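Cell Four

The call from Plerkard came at ten past five in the morning, and by six she had the van loaded. Two gripper kits, a box of finger pads, the torque driver, the long Allen keys, and a thermos. It was April and still dark on the county road. She had been fixing arms for Eyvindsson for long enough that she no longer listened to the message all the way through. The first sentence usually had the problem in it, and the rest was somebody being upset.

This time the first sentence was, "It's squashing the rolls."

The plant manager met her at the side door and walked her back past the ovens. Cell Four was in the training room, where they tried out every new job before it went to the line. It had two arms, one table, and a bin of shiny fake bread that had been handled so much the corners of the bin were greasy. The left arm was supposed to pick up a roll, move it over, and put it in the basket. It had done that for most of the winter.

"It started last night," the manager said. "The night lead cleared a fault and after that it went down too far on everything."

"Did anyone change the fingers?"

He looked at the floor. "They might have."

She put her bag down and asked him to leave it powered. She liked to see a machine do the wrong thing once before she touched it. She took the pendant off its hook, turned the speed down, and stepped the program one line at a time. Approach. Open. Down. The arm went down the way it always did, without any hurry, and kept going a little after it should have stopped. She took her thumb off the switch and it held there. 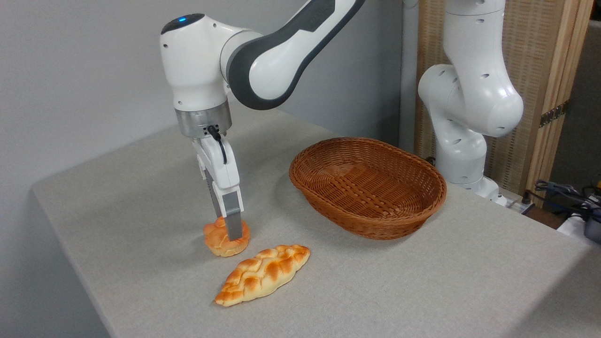
She wrote down the height from the screen, then brought the arm up and ran it again. She got the same number. The arm thought it was in the right place. That was good news, in a way. A drifting joint would have given her a different number each time, and she would have been there until night.

So it was the tool. She parked the arm, hit the stop, hung her lock on the disconnect, and got out the calipers. The fingers on the gripper measured 95 millimeters. She went to the laptop and opened the tool settings, and the length in there was 88. Seven millimeters. The old set had been the short ones. Somebody had found the long ones in the drawer, bolted them on, and told the arm nothing about it.

"Where are the short ones?" she asked.

The manager went off to look. While he was gone she checked the bolts. Two were fine and one turned under her fingers. She backed it out, cleaned it, put a drop of thread locker on it, and ran it in with the driver until it clicked. She looked over the cable for wear and moved the clip up so it wouldn't rub. She checked the log. The gripper had a service due every 1,000 hours and it was 200 past that. She didn't say anything about it to anybody, but she put it in the report, along with the date for the next one.

He came back with his hands empty. "I think they got thrown out. One of the pads was split."

"Then the long ones are fine. They just have to be in the settings."

She typed in the new length and saved it under a new name, so the old one would still be there if the short fingers ever showed up. Then she printed a label with the number on it and stuck it inside the drawer where the spare fingers were kept. Her first boss at Mendska had made her label everything, down to the drawers in her own toolbox. She had hated it for a year.

She took her lock off, cleared the stop, and stepped the program again with the speed down. Approach. Open. Down. The fingers came to either side of the roll and stopped short of the table. Close. Up. The roll came with them. She let it go over to the basket, and then she set it back by hand and did it again at half speed, and again at full.

The manager had his arms folded. "That's it? A number?"

"A number and a bolt."

"The night lead thought it was the software. He's been saying it's the software since we got the Gumo update."

"It might be, next time," she said.

She filled out the sheet on the edge of the bench. Under cause she wrote *fingers changed, tool length not updated*, and under action she wrote what she had done, in order. There was a box for comments. She thought about the night lead, alone back here with a faulted arm and a drawer full of parts that all looked alike - she had done the same thing once, on a bigger arm, and bent a fixture. She wrote *drawer now labeled* and signed it.

On the way out he gave her a real roll in a paper bag, still warm. She ate it in the van with the heater running, and then the phone rang again.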